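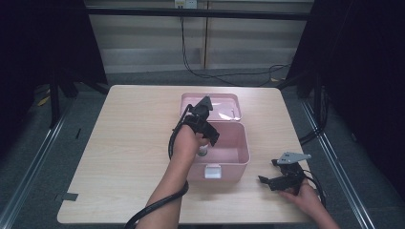 A Parolex, empresa que quer vender braços robóticos para arrumação e embalagem de pequenos objetos, anunciou que o seu sistema de aprendizagem vai treinar com 369 horas de demonstrações feitas por pessoas. O número impressiona em comunicado de imprensa e diz pouco sobre o que o sistema saberá fazer. Uma demonstração típica cabe em cima de uma mesa clara, com uma caixa de plástico rosa aberta, um objeto branco pequeno lá dentro e um operador com uma garra preta em cada mão, presas a cabos. Repete-se o gesto, mudam-se os objetos, grava-se outra vez. A empresa chama a isto "o mundo real em escala". A expressão é generosa.

O projeto, batizado Miah, foi apresentado a 19 de dezembro de 2021 e prevê a recolha de exemplos em 2 salas alugadas à Warkley, que também fornece os equipamentos de gravação. Segundo a Parolex, cada operador cumpre turnos de três horas e repete a mesma tarefa até 200 vezes antes de passar à seguinte. Os movimentos das duas mãos ficam registados e servem depois de modelo a um robô de dois braços, que ainda não foi mostrado em público.

Essam Abdel Rahman, responsável pela recolha, defende que a quantidade acabará por compensar a monotonia. "Um sistema que viu muitas maneiras de pegar numa coisa pequena erra menos quando lhe aparece uma coisa pequena que nunca viu", afirmou. Questionado sobre a percentagem de erro nos ensaios feitos até agora, respondeu que os valores serão divulgados "quando fizerem sentido". Também não quis dizer quantas das gravações já feitas foram rejeitadas.

É justamente aí que as dúvidas começam. Uma hora de gravação pode conter muitos exemplos úteis ou quase nenhum, consoante o cuidado do operador, a variedade dos objetos e o critério de quem revê o material. A Parolex não publicou esse critério. Não explicou como trata as tentativas falhadas, que algumas equipas apagam e outras guardam de propósito, nem se as mesmas pessoas que gravam são chamadas a avaliar o resultado.

Genalyn Manalo, engenheira de automação que acompanhou a instalação de sistemas semelhantes em armazéns, pede prudência. "Já vi braços que abriam uma caixa sem hesitar no laboratório e que paravam quando alguém trocava a caixa por outra com um fecho diferente", contou. Para Manalo, o mais importante seria saber em quantos locais se grava, com que luz e com que mobiliário. Duas salas do mesmo fornecedor, observa, dão pouca variedade, por muitas horas que se acumulem nelas.

Há ainda a questão do trabalho. Os operadores são contratados à tarefa, com pagamento por gravação aceite, um modelo que premeia a rapidez e os gestos mais simples. Abdel Rahman garante que existe um valor mínimo por turno, mas não o revelou. Sobre pausas, limitou-se a dizer que "estão previstas". Manalo lembra que um operador cansado agarra os objetos de outra forma ao fim do turno, e que o sistema aprende isso também – com a mesma aplicação com que aprende o resto.

O calendário é outro ponto frágil. A empresa promete uma primeira demonstração em janeiro, nas instalações da Ernis, distribuidora de material de escritório que aceitou ceder uma linha de embalagem para o teste. A Ernis confirmou o acordo, mas esclareceu que não assumiu qualquer compromisso de compra e que a linha continuará a ser operada por funcionários durante o ensaio. A Parolex fala em "parceiro de lançamento".

Não foi indicado se a demonstração será aberta à imprensa, nem se os objetos a manipular serão escolhidos pela Ernis ou pela própria Parolex. O pormenor pesa bastante: um robô que arruma peças iguais às dos treinos está a cumprir um exercício conhecido. A empresa adiantou apenas que a lista de tarefas está "em fase de definição" e que as gravações prosseguem entretanto nas duas salas.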